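Skido handheld gripper, with the Stiveo rule cards: four stars

I've had the Skido since December and I'm mostly a fan! It's light, the grip is comfy, and the squeeze feels even from one side to the other. It was $145 with a spare set of pads.

What sold me, though, was the pack of 38 rule cards from Stiveo that comes with it. Plain good practice for recording demos, one rule per card. Start with the fingers open. Leave the setup alone between takes. Wipe the pads every 5 takes (I skipped that one for a week and felt silly later). Xiaoyan Xie, who I share the work with, wanted them taped to the wall.

My gripes: card 12 and card 30 disagree on how fast to close, and the cards barely mention fabric.
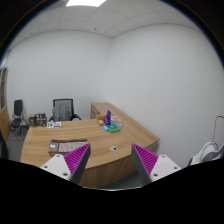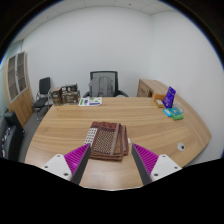
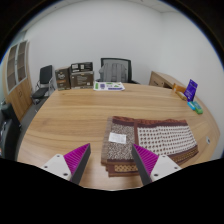 Fabric could really use its own card, something on how many layers to grab and where. The Plasa kit I used before had a whole page on it, but its handle made my wrist ache, so I'm not going back. If Stiveo fixes the speed thing in the next printing, I'll bump this up to five stars.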